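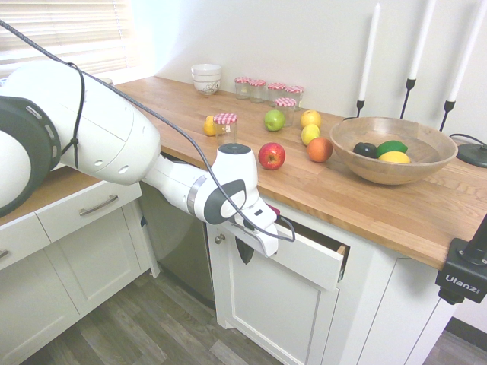
4. Surface Condition and Finish Upkeep

4.1 Sample and countertop types

The condition survey covered solid wood countertops in rental apartments in the Arnov district. Invitations went to 400 households listed by the housing office as having a wood worktop, and 200 kitchens were visited between March and October. Kitchens with laminate tops printed to look like wood were removed from the list before the visits were booked, as were kitchens in which the top had been replaced within the past year.

Tops were sorted by construction. Wide-board tops are made from a small number of full-length planks joined at the edge. Strip tops, sold as butcher block, are made from narrow pieces glued side by side, and the joints between strips remain visible under a clear finish. Figure 4 shows the light, honey-toned form of butcher block, with the grain of the strips visible, over an open drawer. Dark-stained strip tops were treated as a separate group because the stain layer affects both the gloss reading and the visual grade.

Most of the tops had been supplied unfinished by El Khatib and oiled on site by the installer. The remainder came from several small shops and had been delivered with a factory coat. Where the tenant did not know which kind of finish had been used, a drop of solvent was applied to the underside of the front overhang and the response of the film was noted. Tops that gave no clear response were kept in the moisture data and left out of the finish comparison.

4.2 Measurement zones

Each top was divided into 8 zones, numbered from the sink outward. Zone 1 was the strip of wood between the sink cutout and the front edge. Zone 2 was the strip behind the sink, including the area at the base of the faucet. Zones 3 and 4 lay to either side of the sink, Zone 5 was the main preparation area, Zone 6 was the area next to the cooktop, and Zone 7 was the part of the top least used by the tenant's own account. Zone 8 was the front edge above the drawers, taken as a band along the full run of the base cabinets.

The front edge is not usually recorded as a zone of its own in surveys of this type. It was added after the pilot visits, in which several tops with a sound upper face showed bare wood along the lower corner of the edge. Water that runs off the top collects at this corner before it drops, and the corner is rarely reached when a tenant renews the oil with a cloth. The top rail of the cabinet and the upper edge of the drawer front sit directly under it, so any swelling of the wood may also affect how the drawer closes. Drawer fit was recorded on a simple scale (free, rubbing, stuck) with the drawer empty and again with its normal contents.

Gloss was read with a handheld meter at an angle of 60 degrees, along the grain and across it. Moisture content was read with a pin meter corrected for wood species. Pin readings were taken on the underside where access allowed, to avoid leaving marks in the finish. In kitchens where a shelf or drawer box blocked access, a pinless meter was used on the upper face and the reading was flagged.

After removal of flagged values that fell outside the range of the instrument, 2,966 readings were available for analysis. Zone 2 had the most missing values. The gap between the sink and the wall was often too narrow for the foot of the gloss meter, and the underside at that point was blocked by the faucet supply lines.

4.3 Finish types and upkeep schedules

Finishes were grouped as penetrating oil, hard-wax oil and film-forming varnish. Tenants were asked when the top had last been treated, what product had been used, and whether the surface had been sanded first. Answers were checked against the container where one was still in the kitchen. The product named most often was Raswood, a penetrating oil sold locally in small cans, and it was the only product present in enough kitchens to be treated as a level of its own.

Upkeep was coded as regular, occasional or none. Regular upkeep meant at least two treatments in the past year. Occasional meant a single treatment in that period. A top that had been wiped with cooking oil was coded as none, since cooking oils do not cure to a stable film and the purpose of the variable was to record protection of the wood. This choice was tested by recoding these tops as occasional and running the models again. The direction of the results was the same.

The Ikura grading sheet was used for the visual assessment. It assigns one grade per zone on the basis of discoloration, raised grain, open joints and cuts. Two assessors graded each zone without discussion, and the lower grade was kept when they differed. Raised grain and open joints were also entered separately, as the combined grade hides the difference between a top that is worn evenly and one that has begun to separate at the glue line.

4.4 Results by zone

The lowest grades were found in Zone 1 and Zone 2 for all three finish groups. This agrees with earlier work on sink surrounds and requires little comment. Zone 5 showed more cuts than any other zone but no clear rise in moisture content, and in oiled tops the cuts had little effect on the overall grade. Cuts in varnished tops were more often edged with a gray line, which suggests that water had moved sideways under the film.

Zone 8 behaved differently from the rest of the upper face. In kitchens with regular upkeep, the upper face of the top was in good condition in Zones 3 through 7, while the lower corner of the front edge was often graded no better than in kitchens with occasional upkeep. The effect was strongest next to the dishwasher, where steam released when the door is opened passes directly over the edge. A metal or plastic vapor strip under the top at this point was associated with better grades, although such strips were present in too few kitchens to support a separate test.

Strip tops showed more open joints than wide-board tops, as would be expected from the larger number of joints. When the count was expressed per meter of joint, the difference was no longer present. Wide-board tops showed more cupping, mainly in kitchens where the boards had been screwed tightly to the cabinet rails through round holes. Slotted holes or brackets that allow the wood to move across its width were found under most of the strip tops supplied by El Khatib, and cupping in this group was rare.

Drawer fit was related to the moisture content of the front edge only in frameless cabinets with a narrow gap above the drawer front. In cabinets with a full top rail, swelling of the edge had no measurable effect on fit, and rubbing drawers in these kitchens were explained by worn runners or by load. Readings from the two cabinet types are therefore kept apart in Section 5, where the seasonal model is fitted.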